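Progress report: gripper upkeep, station 4
Project: Kudo (funded under the Muvside equipment line)
Period: July
Prepared by: hardware upkeep, Workono

**Short version**

Station 4 is running again. It was down longer than we told you it would be, and the part at fault cost less than lunch. The jaw pads are on a proper replacement schedule, the marker cubes have a check of their own, and the parts budget is still intact, which has surprised several of us.

**Where we left off**

The last report ended with the left gripper drifting. Its recorded jaw opening no longer matched its real one, and the gap grew through the day. We blamed the software first, as is traditional. After a week of that we took the gripper apart and found the screw behind the jaw linkage had backed out by most of a turn. We had tightened it ourselves in the spring. The service log says so, in confident handwriting.

Both grippers were stripped, cleaned and rebuilt with thread locker on every linkage screw. The left one also got a new return spring. Zastitz shipped the spring promptly, then shipped it again, so we now have a spare.

**Acceptance run**

We agreed with you on 1,000 open-and-close cycles without a fault before the station went back into use. The first attempt stopped at 213, when a jaw pad peeled off. The second went to 2,193 cycles, mostly because the person running it wanted to see what would go first. Nothing did, and we stopped for the evening.

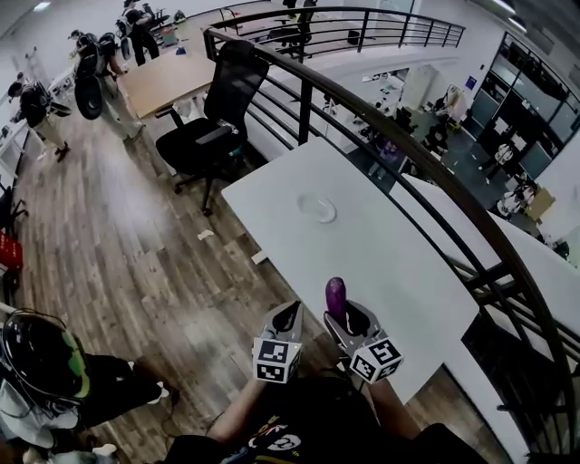 The marker cubes took up more of the month than the linkages. Tracking depends on each cube sitting square on its gripper, and a cube that has been knocked looks perfectly fine to the person holding it. We now check both against a printed jig before the first session and after any drop. Handling checks come next, with the operator working both grippers by hand at the white table. The usual pieces are a clear round dish and a purple toy eggplant, held upright in the right gripper's jaws with the left one open. The eggplant is a good test of pad grip and has outlasted two sets of pads. The dish is harder to like: a transparent dish on a white tabletop is easy to lose, and we've asked for a dark mat in the next order.

**Upkeep schedule now in force**

- Before the first session: cube check on the jig, jaws fully open and closed five times, pads wiped.
- Weekly: linkage screws checked against the paint marks. If a mark has moved, the gripper comes off the station.
- Monthly: full strip and clean, pads replaced whether or not anyone thinks they look fine.

**Money**

Parts for the period came to $139 against the upkeep line. That covers pads, thread locker, the spring and the jig prints. The second spring was free, and we'd rather not draw Zastitz's attention to it.

**Still open**

1. The right gripper's trigger has a slight click near the end of its travel. It doesn't affect the readings so far – we are watching it.
2. The dark mat, as above.
3. A second jig, so that the stations stop borrowing the one we have and returning it to the wrong drawer.

The next report will include pad wear figures for a full month under the new schedule. If the trigger gets worse before then, you'll hear from us sooner.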